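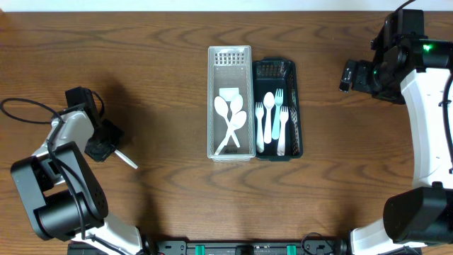 Rellon's two-arm kit goes on rent this fall, and I got a morning with it

Sep 10, 2022

If you've been following along since March you know I've been bugging the folks at Rellon about their tabletop kit. Well, it's finally on offer, and starting this month you can rent one by the week through Hasance instead of having to buy the whole thing outright. The price is $900 a week, and that covers both arms, the grippers, the mounting rail, the cables and a laptop with the software already loaded. You bring the table. You also bring whatever you want it to pick up, and I'd suggest plastic forks and spoons to start with, for reasons I'll get to.

I drove over to the Pultport showroom last week to try it out. Sandra Parsons runs the rental side for Hasance and she was nice enough to let me hog the thing for most of the morning (thank you, Sandra, and sorry about the coffee!). She had the kit set up for a cutlery job with a couple of slotted plastic baskets between the arms. You teach it by moving the arms through the job yourself, over and over, and then you let the software have a go at it.

Why cutlery? I asked the same thing. Sandra told me most of the people calling her are caterers, school kitchens and small packing shops, and they all have a bin of forks and spoons somewhere that has to get sorted by hand. It's also a mean little test. When spoons are laid neatly the gripper has an easy time, but once the handles cross over each other it has to go in from above and choose one, and a thin plastic handle doesn't give it much to grab. I did 20 practice runs and 14 of them were clean. The rest were mostly me getting impatient and coming in too steep, plus one fork that went on the floor and stayed there until we were packing up.

I liked the grippers a lot. The fingertips are slim enough to get down into a basket without bumping the sides every time, and you can swap them with a small screwdriver. I was less happy with the cables. They're long, they loop out to the sides, and I caught my sleeve on one twice. Rellon says a tidier cable kit is on the way but couldn't give me a date — I'd plan on bringing your own ties.

Also, the manual is 33 pages and the part you need on day one is near the back. Read the section on clamping the rail first. I didn't, and we lost a good chunk of time getting everything lined up again.

Is it worth the money? For a week, if you have a real job in mind and somebody who can sit with it, I think so. For just playing around it's a lot. Rowbotham has a one-arm rental that costs less and would do fine for simple pick and drop work, but you can't hold something steady with one side while the other side reaches in, and after a morning with two arms I really missed that when I went back to mine.

Bookings are open now at the Hasance counter in Pultport or over the phone. They'll deliver inside the county for free, and pickup is on you if you live farther out. Sandra says the first few weeks are going fast, so call ahead before you make the drive.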